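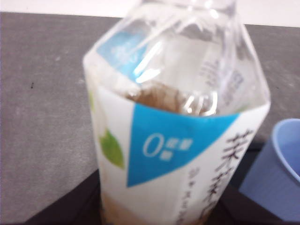 Figure 5. Wrist view, transparent bottle task. Label sharp enough to track, shoulder and neck dominated by reflections.

5. Collecting the transparent-object set

Use this section to repeat the bottle trials from the Drino study on your own arm. You need a calibrated wrist camera (Section 3) and the Benari recorder running on the control machine. Allow most of a morning for the full set.

The result you are trying to reproduce is the gap between the two grasp predictors. Over 658 trials, the version that looked only at the last wrist image lost the bottle edge far more often than the version that kept a short history. Most of the losses were in the clear part above the label, where the background shows through and the highlights move as the arm moves.

5.1 Before you start

1. Home the arm and check that the wrist camera cable has slack at full rotation.
2. Lock exposure and white balance. Auto exposure will chase the highlights on the plastic and ruin the comparison between trials.
3. Leave focus fixed at the working distance you set in Section 3. Close views will be a little soft. Do not refocus during a run.
4. Open the recorder and load the profile named Jurić. It sets the history length to 5 images.
5. Record one empty approach and check that the time stamps on the arm log and the image log agree.

Note: The Jurić profile was tuned at the Drindville lab under ceiling lights. If you have a window near the table, close the blind or expect different numbers.

CAUTION: Caps must be fully tightened before any bottle goes near the arm. Keep the emergency stop within reach during every approach, including replays.

5.2 Placing the objects

1. Stand the bottle upright at the marked position, label toward the start pose of the arm.
2. For the cluttered condition, put a cup right beside the bottle. An opaque cup of a plain color works best, as its rim gives the predictor a strong false edge to deal with.
3. For the clear condition, remove the cup and leave everything else alone.
4. Save a reference image and compare it with Figure 5. The neck may run out of view at close range. This is normal and the trial is still valid.
5. Wipe off fingerprints with a dry cloth.

Note: Lettering and printed shapes on the label can be too blurred to read and still be useful. The tracker works from large color boundaries, such as the edge of the blue triangle against white, and makes no use of text.

5.3 Running the trials

1. Select Condition A (single image) and start the approach.
2. When the arm stops at the pre-grasp pose, wait for the recorder to show Saved.
3. Let the arm close, lift 110 mm and hold.
4. Mark the trial as Held, Slipped or Missed. If the fingers touched the bottle but did not close around it, mark Missed.
5. Return the bottle to its mark and repeat with Condition B (image history).
6. Alternate A and B until you have 188 trials of each.

CAUTION: Do not reach in to straighten a bottle while the arm is powered – pause the run first. The recorder keeps its place.

5.4 Checking the set

Run the summary script on the session folder. It lists trials with missing images, time stamp gaps, or no outcome mark. Drop these before comparing conditions, and drop the paired trial too.

If both conditions score the same, check the history length first. A profile saved before the February update loads with a history of one, so A and B end up running the same predictor.

Revised Sep 3, 2018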